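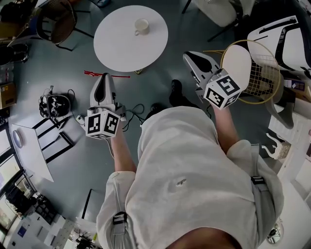 Jument handheld gripper recordings, data card

Maintained by Floarea Sârbu and Imtiaz Pathirana. Questions about hardware go to Imtiaz, questions about files and labels to Floarea.

Summary

Jument is a small set of two-handed manipulation recordings made in a shared workshop with a pair of self-built handheld grippers. It contains 308 episodes, of which 300 are released. The other eight were withdrawn for missing pose data on one side. The set was made to train a tabletop policy for Etard, a two-arm robot under construction in the same workshop. Etard itself does not appear in the recordings.

Hardware

Each gripper is a printed body with two fingers, a trigger handle and a marker cube fixed to the base. The jaws open to 90 mm. Left and right bodies are printed from mirrored files and are not interchangeable. The marker IDs on the two cubes do not overlap, and the mapping is in config/cubes.yaml.

Both grippers are wired. Cables run to a recorder carried in a backpack. The head camera is mounted to look down past the chest, so the operator's forearms and shoes are in view for most of an episode.

The grippers replaced an earlier pair, Claretti, whose fingers flexed under load. Claretti recordings are not included and should not be mixed with this set. The finger offset differs and the calibration files are incompatible.

Tasks

The released episodes cover picking up a thin stick, moving a cup, placing the stick against or beside the cup, and handing an object from one gripper to the other. All of them use a round white table. 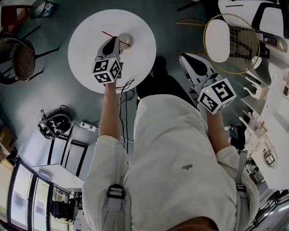

Can the recordings be used without the marker poses?

The camera streams and trigger values are stored separately and load without them. Set use_pose to false in the loader. The train and test splits stay the same.

File layout

episodes/ one folder per episode, numbered without gaps
episodes/N/head.mp4 head camera
episodes/N/left.csv pose and trigger, left gripper
episodes/N/right.csv pose and trigger, right gripper
episodes/N/meta.yaml task, operator code, notes
config/ calibration and cube mapping
tools/ loader and checks

Positions are in millimeters in the head camera frame. Rotations are quaternions, w first. Trigger values run from 0 (open) to 1 (closed) and are not corrected for finger wear.

Splits

The split is by operator. Corina Gavrilă and Vasilică Pîrvu recorded the training episodes. Vlasta Čierny recorded the test episodes.

Known problems

Pose is lost when a cube turns edge-on to the camera or passes behind a forearm. Gaps are left empty in the CSV. Do not interpolate across a gap in which the trigger value changes.

Floor and furniture vary little. A policy trained only on this set should be expected to depend on the background.

The left trigger sensor was replaced in December. Episodes numbered 1 to 90 use the old sensor and need the older calibration file, which the loader selects by episode number.

Checks

Run tools/check.py before training. It compares stream lengths, reports pose gaps and lists any episode with a missing file. Preda, the workshop's storage machine, runs the same script after every upload.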